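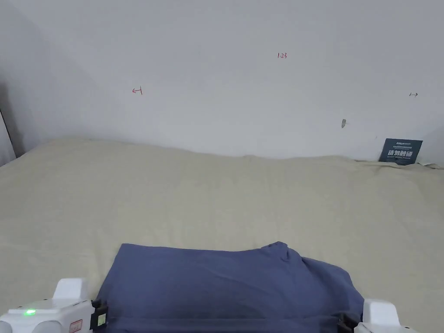

How do you decide what to post next? (small blog, running low on ideas)

Clerkville Writers Board > Blogging and Newsletters

murnstead_mel
Hi all, longtime reader, rare poster. I run a little blog on secondhand clothes and mending, mostly how to patch things and how to store them so they don't get wrecked. I've got 202 posts up and I feel like I've said it all. I sat down in March to plan the spring stuff and wrote the word "buttons" and then went and made a sandwich. How do you all pick topics once the easy ones are gone?

plallhamPete
Search data, every time. Look at what people typed to land on your site and write the thing they were really after. My best post this year came from a phrase I'd never have thought of, "can you wash a wool hat in the sink." Took me an hour to write and it brings in more readers than my whole archive from the first year.

quietinkwell
I'm going to disagree with Pete (sorry Pete, we do this every time). I wrote for search for two years and by the end I hated my own blog. Everything sounded like everybody else's! Now I keep a notebook in the kitchen and if something bugs me for more than a day, it gets a post. Traffic went down. Email replies went way up, and those are the part I like.

plallhamPete
You can do both. I never said to write like a robot. Just find out if anyone wants the thing before you spend a weekend on it.

quietinkwell
But the stuff people want is what they already know to ask for. My most shared post was about my grandmother's darning egg and there wasn't one person out there searching for that.

Yulan Yin
Mel, have you gone back through your comments? I edit the newsletter for Lei, which is a tiny yarn shop, and when I was stuck I read every comment and customer email we had, 1206 of them. It took most of a week of evenings with a lot of tea. I came out with 8 topics I would never have come up with on my own, and two of those turned into series. People ask the same question in slightly different words and you stop hearing it after a while.

murnstead_mel
Oh I like that. I do get a lot of questions under the moth post and I always answer them one at a time, which now sounds a bit silly as I type it.

Yulan Yin
Not silly, I did that for ages! Start with the moth post. Copy the questions into one file and group them later, don't try to sort as you go or you'll quit by page two.

bramblecat
Unpopular view maybe, but do you need new topics at all? With 202 posts I'd bet almost 100 of them could use a rewrite. Mine from the early days are terrible. I redid one on hemming, put in better steps, took out the long story about my car, and sent it out again. One reader noticed. She said she liked the car story.

quietinkwell
Leave the car story in, bramblecat.

plallhamPete
Take the car story out. People came for the hem.

bramblecat
And this is why I don't ask you two anything.

murnstead_mel
Ha, okay. Plan for tonight is the moth comments into one file, then a look at my oldest posts if I can stand it. Does anyone change the date when they redo an old one, or leave it?

plallhamPete
I change it if more than half the text is new. Otherwise I leave the old date and put a short line at the top saying it was updated.

quietinkwell
Same as Pete. Write it down somewhere, that won't happen again.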